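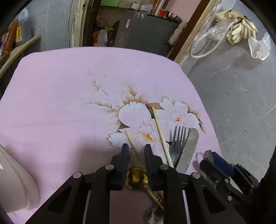 The Mixed Drawer

Joaquín Insaurralde sets a table for a living, more or less, and he has stopped trying to make the silverware match. His dining room in Laltstead seats 19 people when every chair is in use, and on a busy night a guest may pick up a fork from one set and a knife from another. Few of them mention it.

The practice started when he bought the place and found the old owner's drawers still full. There were 385 pieces of flatware in them, and no pattern had enough forks to go with its knives. He had planned to sell the lot and order new. Then he priced a full service from Aravena, the restaurant supplier two towns over, and decided the drawers would do for a year. That was six years ago.

"I kept waiting to be bothered by it," he says. "I was bothered by the chairs first."

A mixed table still needs some order. Insaurralde's starting point is the cloth. He likes a strong plain color with a printed design somewhere on it, such as pink with white flowers and tan leaves. Silver shows up well on pink. Gold is softer against it, and pale wooden chopsticks look good across nearly anything. He lays the pieces out on the cloth in the afternoon, before plates or glasses, and moves them until he is happy.

His rules are few. A fork and a knife at the same place should be close in length. A spoon can be any finish, so a gold one is welcome next to a silver fork. Chopsticks go out when the food calls for them, and he puts a fork and knife at the same setting, so that no guest has to ask.

Weight matters more to him than color. A light fork beside a heavy knife feels wrong in the hand even when the two look fine side by side. He sorts new finds by picking them up with his eyes shut, a habit his suppliers find funny. Knives with rounded tips go to the family tables and the pointed ones to the steak nights.

Buying is the part he enjoys most. The Tutari flea market runs on the fairgrounds from May until the weather turns, and he goes early with a canvas bag and a roll of paper towels. Single spoons are cheap because most shoppers want sets. He has never paid much for one. He avoids anything with a loose handle and anything where the plating has worn through at the bowl, since replating costs more than the spoon.

Care takes some thought when the drawer is mixed. Gold-colored pieces are washed by hand in his kitchen with a soft cloth and plain dish soap, then dried right away. Silver-plated forks get the same treatment. Stainless goes in the machine. Wooden chopsticks are washed quickly, never soaked, and stood upright in a jar until they are dry all the way through. Any that splinter are thrown out.

Storage was harder to settle. For a while he kept everything in one deep drawer, and the staff lost time digging. Now he uses shallow trays from Jomesau, sorted by type and then by length, with the chopsticks bundled in pairs. Teaspoons have their own tray because they disappear faster than anything else in the building.

For a home cook who wants to try it, he suggests starting small. Take the set you have and add four spoons in another finish. Use them for a month of ordinary dinners. If they keep ending up at the back of the drawer, give them away and try something heavier.

He is still short on soup spoons.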